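Progress report no. 3, weeknight cooking project
To: Bernd Kleinschmidt
6 October 2018

Bernd, quick one before the budget call. Sorry for the shape of it, writing between test batches.

Where we are

Recipe testing is ahead of plan, writing is behind. 154 recipes tested at least once since the grant started. Most of September went on one-pot dinners and the sheet pan chapter. The sheet pan ones are in good shape. One-pot less so, the rice keeps going gluey at the bottom when people use a thin pot, and most of our families have a thin pot.

Home testers: Petersen group is reporting well, sheets come back within the week. Nadon group slower. Had a long phone call with them and the problem was the form, too many boxes. Cut it down to a single page: how long did it really take, what did you swap, would you make it again. Much better returns after that. 551 feedback sheets in total now, all typed up except the last envelope from Nadon.

What we learned from the sheets

Prep time is wrong nearly everywhere. We wrote ten minutes for chopping and people take twenty, more with kids underfoot. I'm changing every recipe to show start to table, with no separate prep line. It means going back through the ones already edited. Annoying but worth it.

Salt. Our testers are split down the middle and I don't think we can fix that. Going with the lower amount and "taste and add more" at the end.

Chicken thighs beat breasts on every sheet, cheaper and harder to ruin. Swapped them in wherever it made sense. The lemon and white bean one is the favorite by a long way, then the cabbage and sausage pan. The lentil loaf is out. Tried it over and over, dry every time, even the version with grated carrot. Letting it go.

Fish is a problem. People skipped the fish recipes or swapped in canned tuna, so I've rewritten a couple around canned tuna from the start. The pasta bake works. The patties fall apart unless you chill them first, still working on teh wording there.

Classes

The Clorimari evening classes started in September. Full both sessions. Format is one dinner, cooked start to finish, everybody eats it at the end. Knife skills took up way too much of the first night so I moved that to a short demo and let people get on with the onions. Second night ran on time. Several people asked for a class on leftovers only, which we could do in the winter block if you agree.

Class kitchen needs another big stockpot and better peelers. Small money, will come out of the equipment line.

Money

Spent to date is inside the plan. The one change: I'd like to move 2,000 from printing to ingredients. Groceries for testing cost more than we guessed, mostly meat and cheese, and the printer's quote came in under. Total stays the same. Need a yes or no from you by email, please, so that it's on file.

Pestutell have the page layouts. First samples are back and look clean, type is a bit small for reading at a stove. Asked them to go up a size and put the ingredient list and the method on facing pages so there's no turning over with wet hands.

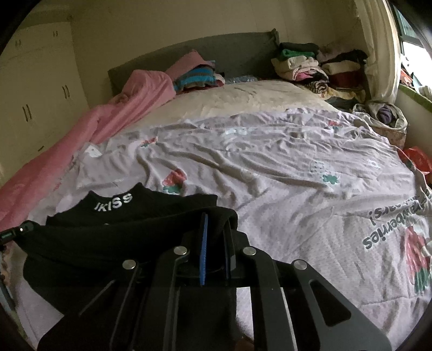

They also wanted to know if we're keeping the little shopping lists at the end of each chapter. I say yes. Testers use them more than the index. It adds pages but we have room now the lentil loaf and the other dropped recipes are gone.

Behind schedule

Intro chapter, not started. Pantry chapter, half drafted, needs the section on dried beans (soaking, no soaking, what to do when they won't soften). Slow cooker conversions, on hold until I can borrow a second cooker and run them side by side.

Nutrition notes are going slower than I told you last time. Every time a recipe changes the numbers have to be done again, so I've stopped doing them until the recipes are locked. Should of done that from the beginning.

Next

Finish one-pot retests, with the thin pot this time. Lock the sheet pan and soup chapters and send them to Pestutell. Fix times across the board. Breakfast-for-dinner goes out to both tester groups, nine recipes, mostly eggs. Draft the intro, if only a rough one, so you have something to show your board.

Need from you: the answer on the 2,000, the logo file in a size that prints properly, and whether the winter classes are a go. Sheets and receipts are in the shared folder under September, shout if anything's missing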